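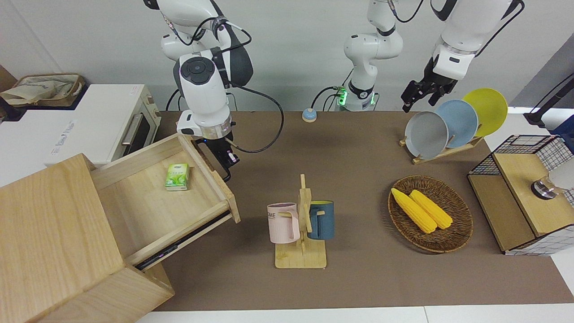 Two white arms over a brown tabletop, one with its gripper on the front edge of an open wooden drawer.

Every December, Fisum sends its warehouse staff a survey on working hours. Last time, 275 people filled it in. Kavitha Chowdary, a picker on the night shift, is still waiting to hear what came of it.

The company says it listened. Its new scheduling plan, run by a contractor called Skovance, promises rosters 7 days ahead and fewer split shifts. Konrad Hauser, who speaks for management, calls the plan "a real change in how we treat people's time."

Maybe. I asked to see the rosters. Of the 29 that Chowdary had kept on her phone, five arrived with a full week's notice. The rest came late, and one landed the evening before. 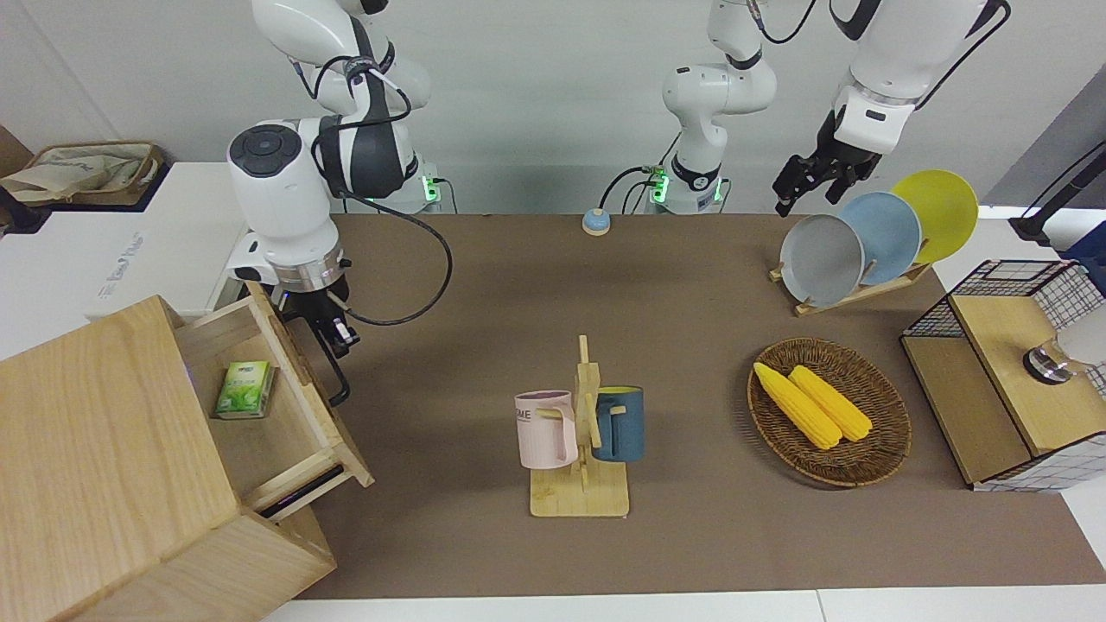
A gripper lowered beside an open drawer, with black cables curling down toward the table.

Hauser says those were "early problems." Liesl Camenzind, an employment lawyer, has heard that phrase before. The plan sets no penalty for late notice, she points out, and workers who turn down a late shift have nothing in writing to protect them.

Fisum will review the plan in December — by survey.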